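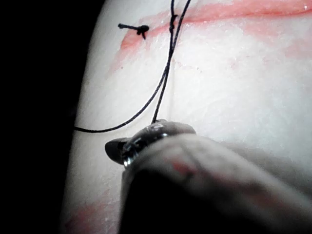

Section 4: Setting up the practice station

Read this section through before you plug anything in. Set-up takes one person less than an hour. The Penry suture practice station ships in two cartons, and the parts list is taped inside the lid of the larger one.

4.1 Placing the base

1. Choose a level bench at least 900 mm wide. The base can overhang the front edge by a few millimetres but must not overhang at the sides.
2. Set the base down with the Zutow label facing you.
3. Turn the four rubber feet until the base no longer rocks. Do not wind any foot out past the yellow band.
4. Slide the drip tray in from the front until it clicks.

Note: On a stainless steel bench, fit the grey feet supplied in bag C. The black feet leave marks.

4.2 Fitting the lamp

1. Push the lamp arm into the rear socket and tighten the collar by hand.
2. Connect the lamp lead to the socket marked L. The socket marked A is for the foot switch and has a different plug.
3. Switch on at the wall, then at the base.
4. Set the dimmer to its lowest position and bring it up slowly. At full output a moist pad reflects strongly and the edges of a cut can be hard to make out. Most users work at the third or fourth mark.

Caution: The lamp head gets hot. Let it cool for 15 minutes before changing the filter.

4.3 Loading a pad

1. Take one pad out of its tub and let the storage fluid drain back. Reseal the tub straight away.
2. Lay the pad on the black liner, smooth side up.
3. Lower the clamp bars and turn each knob until it just grips. Overtightening stretches the pad and pulls the incision open.
4. For exercises 1 to 6, use pads that come with a cut already made. For later exercises, make your own with a No. 15 blade.

Pads (part 615) are sold in tubs of six. Keep them in the fridge and do not freeze them. Once a tub has been opened, use the pads within a fortnight.

Caution: Pads are not food and are not sterile. Wear gloves. Do not take needles or blades from the station back to a clinical area.

4.4 Connecting the logbook

The station can send session times to a Worketti account. This is optional.

1. Hold the foot switch down for five seconds until the green light flashes.
2. In the account, choose Add station and enter the code printed under the base.
3. Release the switch when the light turns solid.

If the light turns amber, the base is out of range of the network. Move it closer to the router and start again from step 1.

4.5 After each session

Put used needles in the sharps container. Rinse the tray and liner in warm water with a mild detergent, then dry them flat. Don't put the liner in the dishwasher. Wipe the clamp bars with a damp cloth and leave the knobs loose overnight.

Replacement liners are part 97, and clamp knobs are part 99. Order both through Skosutero. Cleaning the lamp filter is covered in Section 5.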